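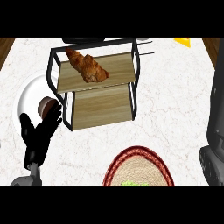
1. Introduction

We use cookies to remember your settings and to count visits. Accept all / Manage choices

This report covers our group project in the second year of the electronics course. The task was to design and build a piece of add-on hardware for an old home computer and to write up the result. We chose a memory and storage cartridge for the Vakberg, an 8-bit machine which our department keeps in its teaching collection. The cartridge is called Wivar.

The Vakberg loads programs from cassette. A long game can take over 12 minutes to load, and a worn tape will often fail near the end. We wanted a cartridge that would hold programs in flash memory and start them from a menu. It also had to leave the cassette port working, as some users still want to load their own tapes.

2. Existing designs

The only earlier cartridge we could study closely was the Thoroddsen board. It uses a single EPROM and a set of switches to choose which program appears when the machine is turned on. It is reliable, but to change the contents you have to take the chip out, put it under a lamp and write it again. The switches are also on the inside of the case. We kept its address decoding, which is simple and well documented, and replaced the rest.

3. Hardware

The board has 2 layers and fits the standard Vakberg cartridge shell without cutting. The main parts are a flash chip, a small programmable logic chip, a reset button and a level shifter. The flash chip runs at a lower voltage than the Vakberg bus, so all data lines go through the level shifter.

The Vakberg can only see a small window of cartridge memory at once. The logic chip holds a bank register, and writing to that register moves the window to another part of the flash. Our first version placed the register at an address that the keyboard routine also touches. Pressing certain keys changed the bank and the machine crashed. We moved the register higher up in the second version and the fault went away.

The second version had one mistake of its own. The reset button footprint was turned the wrong way round, so the line was held low all the time. We corrected this on the finished boards by cutting a track and adding a wire. The layout files have been changed, but we have not had new boards made.

4. Software

The menu is written in assembly language. It lists the programs stored in flash, and the user moves through the list with the cursor keys. When a program is chosen, the menu copies a short routine into RAM, jumps to it, and the routine switches banks and copies the program across. This part has to run from RAM, as the menu itself disappears from memory when the bank changes.

To write new programs to the flash we made a command line tool called Jivau. It runs on a modern computer and sends files over a serial cable. Each block is checked after it is written. If the check fails, Jivau tries again up to 4 times and then stops with an error message.

Jivau does not yet handle programs that load in several parts. These have to be joined by hand first, and some of them cannot be joined at all without changing the code.

5. Testing

We tested the cartridge with 30 programs from the teaching collection. Most started from the menu and ran normally. The ones that failed were mainly programs that load in several parts, as described above. One drawing program started but showed the wrong colours. It reads a memory location that our menu leaves with a different value from the one set by the tape loader. Clearing that location before the jump fixed it.

The cassette port was tested with the cartridge fitted and with it removed. We found no difference in loading.

We also left the machine running overnight with a demo on a loop. It was still running in the morning and the level shifter was slightly warm.

6. Further work

The next job would be to order boards with the corrected reset button. After that, Jivau needs support for programs in several parts, and the menu needs a way to jump to a letter when the list is long. Saving from the Vakberg back to flash was in our first plan but was dropped for lack of time. The board has the write line connected, so this could be added in software.

Recent project reports
- A joystick adapter with adjustable autofire
- Replacing the power supply in the Vakberg
- Reading damaged cassettes with a sound card
- A simple composite video switch

Contact | Copyright the student authors | Back to top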